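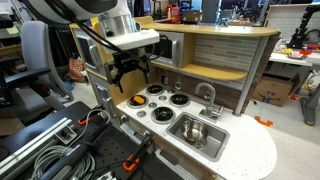 2 min read

Equipment planning: second arm station

Requests for the next budget round close in August, and the Vumasow group has asked for a second arm station to match the one at the play kitchen. The draft quote from Grarance covers the arm, a two-fingered gripper and one year of support. It does not cover the parts that took up most of our time on the first station, so they are listed below as separate lines.

Base and mounting. The existing arm stands beside the kitchen on a black base with an aluminum rail, and the cable is coiled on top. Two orange clamps sit on the base. A second station needs its own base, its own rail and at least two clamps. Partanen lists the rail at 357 dollars, cut to length, with a lead time of 16 working days.

Cables. Budget for one spare set per arm. Cables run along the outside of the arm, and the outer jacket is treated as a wear item in our plan — replace on schedule, do not wait for a fault.

Gripper fingers. These are consumables. Allow 400 dollars a year per station, which assumes the current mix of tasks: small toy food, the metal bowl in the sink, the faucet lever. Groups planning heavier objects should ask for a separate figure.

Kitchen. The Vavden project wants an identical unit so that results can be compared across stations. The layout to match is a four-burner top, a sink to the right of it, a microwave under the curved upper shelf and a tiled backsplash. Order the kitchen before the base. Base height is set from the countertop, and close work over the back burners leaves little room under the shelves.
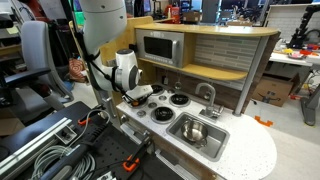 What to send, and when

Each group should submit one sheet with expected hours per week, the objects to be handled and any change to the gripper. Allow about 15 percent on top of the hardware total for shipping and fasteners. Sheets without an hours estimate will be returned — the support tier is priced on that number.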